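Chapter 4
Clearing and Setting a Small Table

A table gets set and cleared more often than any other surface in a home or a small café. The work is simple, but it goes wrong in the same few ways each time: things are picked up in a poor order, they are put down where there is no room for them, or one item is left behind. This chapter is about a table for one person, with a plate, a mug and something from the bakery.

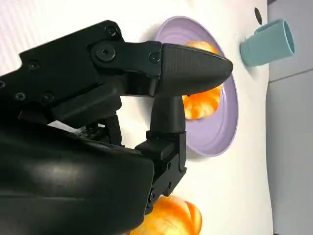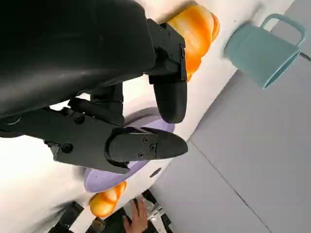 Figure 4.1 Breakfast items on a white tabletop, two views. Both show the lavender plate, the orange rolls and the mug lying over to one side.

What this chapter covers

By the end of the chapter you should be able to look at a table and name the order in which its items should be moved. You should be able to pick up a plate, a mug and a roll without touching the parts that go near the mouth. You should also be able to set the same table again from a written plan, and to check your own work.

You will need the place card you made in Chapter 2. If you have lost it, copy a new one from the back of the book before you go on.

4.1 Look before you touch

Most people start with whatever is closest to their hand. This works on an empty table and works badly on a full one. Before moving anything, stand still and find three things: what is upright, what is tipped over, and what lies where it does not belong.

In Figure 4.1 the mug is the first thing to deal with. A mug on its side can roll, and a mug that rolls will usually go toward an edge. The roll lying off the plate comes next. It needs to be picked up before the plate is moved, or the rim of the plate may be pushed into it.

The order used in this book is:

Tipped items first.
Loose food second.
Plates and bowls third.
Crumbs and spills last.

Kilian Rüegg, who taught table service for many years and whose class notes were used for this chapter, had his students say the order out loud for the first week. It sounds childish and it works. After a week most of them no longer needed to.

4.2 The mug

Check the inside before you lift. If there is liquid left in a mug that lies on its side, place a cloth under the rim and raise the rim first. If the mug is dry, take it by the handle and turn it upright where it is. Do not carry it across the table while it is still lying over.

Light mugs with a wide handle are easy to set up with one hand. Heavy mugs are better held with a second hand on the body, low down, below the half-way line. Keep your fingers out of the opening. This is the fault that trainers see most, and it is hard to lose once it has become a habit.

A mug goes to the upper right of the plate with the handle pointing to the right. For a left-handed guest, both are switched. Write "L" on the place card if you know this ahead of time.

4.3 Bread and rolls

Soft baked goods mark easily. A croissant in particular is mostly air and thin layers, and it will flatten under a firm grip and not come back. Hold it at the widest part, from the two long sides, with the least pressure that keeps it from slipping. Do not pick it up by the tips, which break off.

Use tongs or a clean napkin when the food will be served to someone else. In your own kitchen clean hands are enough.

A roll that has been lying on the bare table should not go back on a plate for a guest. For practice sessions this does not matter, and play food or day-old bread may be used over and over. Many schools keep a box of play food for this purpose – it does not leave crumbs and it can be washed.

When a plate holds one roll, put the roll in the middle. When it holds two, set them side by side with a small gap. A roll resting on the rim will slide when the plate is lifted.

4.4 The plate

A round plate with a wide rim is made to be held by the rim. Put your thumb flat along the edge, pointing outward, and spread your fingers underneath. The thumb should not pass onto the flat center where the food sits.

Lift straight up, and then move. Sliding a plate sideways and lifting it at the same time is how food is lost. If the table is crowded, clear a path first.

When you set the plate down again, leave the width of two fingers between the rim and the edge of the table. Lower the near side a little before the far side so that your fingers do not get caught under it.

4.5 Color and surface

A pale table shows crumbs that are dark and hides the ones that are light. Flour, sugar and flakes of pastry can be hard to see on white, especially in strong light. Bend down until your eyes are close to the level of the table and look across it. Anything left behind will stand out. Mojtaba Tabrizi, in his handbook for the Dravel cafés, asks staff to do this from two sides, and we suggest the same.

Wipe toward yourself, in straight lines, and fold the cloth inward when you reach the edge. Rubbing in circles moves the crumbs to a new place.

4.6 A first practice

Work in pairs. One person lays out a plate, a mug and two rolls in any way they like, with at least one item out of place. The other person clears the table in the order given in section 4.1 and then sets it again from the place card. Change roles and repeat 4 times each.

Keep a record of every run in your workbook. Write down what was out of place at the start, which item you moved first, and whether anything had to be moved twice. An item moved twice is worth a note even when the finished table looks right.

Terms used in this chapter

Place card: a drawing of one seat at a table, showing where each item goes.
Rim: the raised outer part of a plate.
Run: one full clearing and setting of the table.
Path: the free space through which an item is carried.

Section 4.7 continues with bowls and spoons. Have the record of your first runs at hand when you start it.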